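Kubo Two-Hand Kit by Jernside

White five-digit hands, left and right, sold as a pair for people building at home or in a shared shop

Price: $1,428 the pair, wrist adapters included
Ships from: Mornano warehouse
Our take: good hardware, optimistic paperwork

We stock the Kubo because customers kept asking for it, and we built one up on our own bench before we agreed to list it. Jernside calls it "ready in an afternoon." Ours took 4 evenings, one of which went entirely to finding out that the left wrist adapter has a different screw length from the right. The manual shows them as identical. Put a piece of tape on each bag when you open the box.

The shells are matte off-white plastic and they fit together well. The joints are gray and the seams are even enough that we stopped looking for gaps. Small blue lights sit at the fingertips. The brochure makes a lot of these. They tell you the finger has power, and in our experience they tell you very little else, so don't treat a lit finger as a calibrated one. 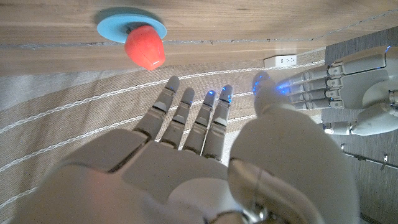 SETUP AND FIRST TASKS

Start both hands well apart and bring them toward each other slowly. The thumb on one side and the top finger on the other can end up very close, and the collision setting that comes from the factory is too generous for our liking. We cut it by half and left it there.

For practice objects, stick to light plastic things with rounded sides. A red piece and a light-blue disc are fine to begin with. Jernside claims a service life of 1,000 hours at the finger hinges. We haven't run ours anywhere near that long and we'd like to know who has.

The Clodine control software is free for the first year. After that it is a subscription, mentioned once, on the back page. It runs without a network connection, which we checked by pulling the cable.

WHAT YOU GET

Left hand, right hand
2 wrist adapters
Power lead and splitter
Clodine license card

NOT INCLUDED

Arms, mounts, wrist camera, any tool for the adapter screws

Returns accepted on unopened hands only. Spare fingertip pads are expected in September, according to Jernside. We are not taking preorders on those.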